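Progress report to the Simisent Fund
Kitchen Tasks with Two Arms: second reporting period, to the end of March

Dear colleagues,

Thank you once again for your patience with the slightly later date of this report. We asked for the extra fortnight so that the last of the evaluation runs could go in, and I am glad we did, as they changed what I would have written. I shall try to keep things in the order you set out in the grant letter, though I know from last time that I wander a little, and I hope you will forgive me where I do.

What we said we would do

The proposal asked a fairly plain question. If a two-armed robot learns household tasks from people guiding it by hand, does it learn better from a great many repeats of the same task in the same layout, or from fewer repeats with the objects moved about between each one? Everybody who works in this area has an opinion, and I had a strong one myself (I was on the side of moving things about, and said so rather loudly at the Nundeck meeting). What was missing was a fair comparison, with the same people, the same arms and the same amount of recording time on each side.

Where we are

Recording is finished. We have 1,876 usable demonstrations from the bench at Zamville, shared between the fixed layouts and the shuffled ones. I say usable because we were strict this time. A demonstration was thrown out if the operator had to start again partway, or if an object was knocked over and put back by hand. In the first period we kept those, and I now think that was a mistake, as the trained model copied the hesitations quite faithfully. You could watch it reach for a plate, think better of it, and reach again, just as a tired person would at the end of an afternoon.

There are 5 task families in the final set: plates, mugs, the oven door, the cabinet door, and moving food from one place to another. The last was the most trouble to define, and we spent longer than I care to admit agreeing on what should count as having put something down properly. The rule we settled on is that the object must stay where it is when the gripper opens and moves off. It sounds obvious written down, and yet it took three drafts.

We also settled the bench itself, which I had promised you in the first report. All the tasks now share one table, with the doors, the mugs and the plates laid out together, so the model has to pick out the right thing from a fairly full kitchen and cannot lean on there being only one object within reach.

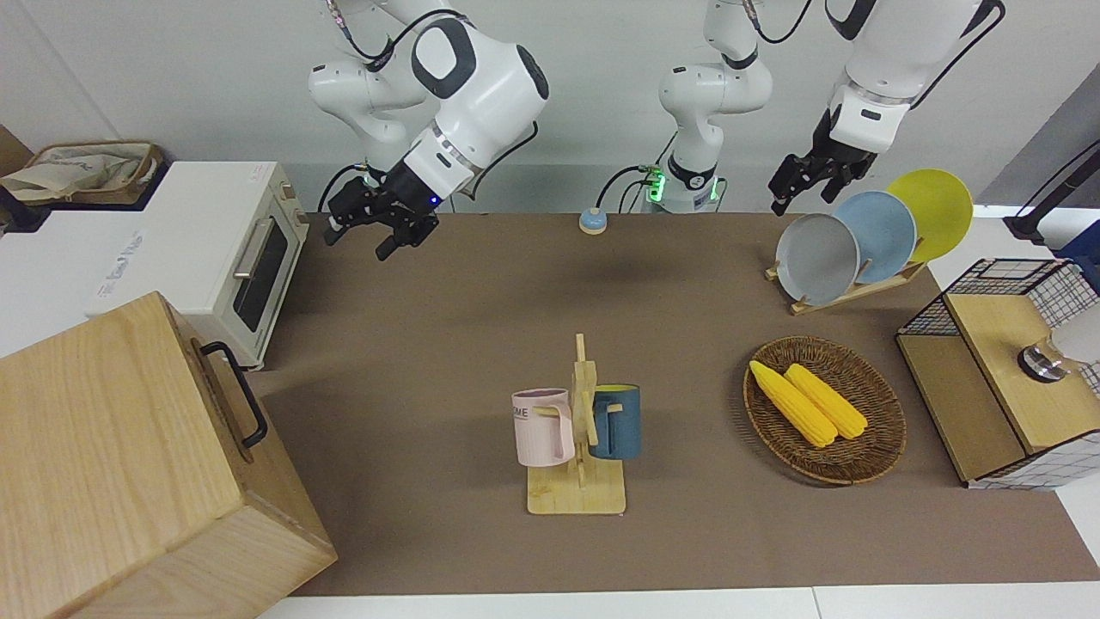

Selamawit Gashaw read a draft of this section and wrote back that a shared bench makes the comparison harder to read, as a failure on the mugs might come from the mugs or might come from everything standing near them, and she would like to see at least one task run on a bare table as well. I think she is right. We have put this into the plan for the next period, using the mug task, and I would be happy to hear whether you would prefer a different one.

What we have found so far

Each model was given 200 evaluation trials, with starting positions drawn up beforehand and kept from the people doing the training. The shuffled recordings did come out ahead on the plates and on the food task, and comfortably so. I had expected that. What I had not expected was that on the two door tasks the fixed recordings did better, and stayed better even when we shifted the oven and the cabinet slightly from where they had stood during recording.

Our best guess is that opening a door is mostly a matter of the path the hand takes once it has hold of the handle, and that the repeated layout gave the model many clean examples of that one path. With the shuffled recordings, operators were coming at the handle from all sorts of angles, and some of those pulls were rather clumsy. It is only a guess for now. We are going back through the recordings to sort the pulls by the angle of approach, which is slow work, but it ought to tell us one way or the other.

There is one more thing I should mention, less tidy than the rest. The tasks that need both arms together are behind the tasks that need only one, whichever recordings we use. The arms tend to wait for each other. Su, our scheduling software, was written to line up the timing of the two arms during recording, and it may be smoothing out exactly the small overlaps the model needs to see. We have turned that part off for a short batch of new recordings and will compare the two sets properly before saying more.

Spending and time

We are within budget on staff and a little under on equipment. The replacement gripper fingers lasted longer than planned, and the one real overspend, on storage for the recordings, was covered by that saving. The write-up of the main comparison is about half drafted.

For the next period we would like to do the bare-table runs, finish the sorting of the door recordings, and share the evaluation positions so that other groups can repeat the trials. If any of you would like to come and see the bench running, mornings are best, and we would be very pleased to have you.

With warm thanks from all of us at Zamville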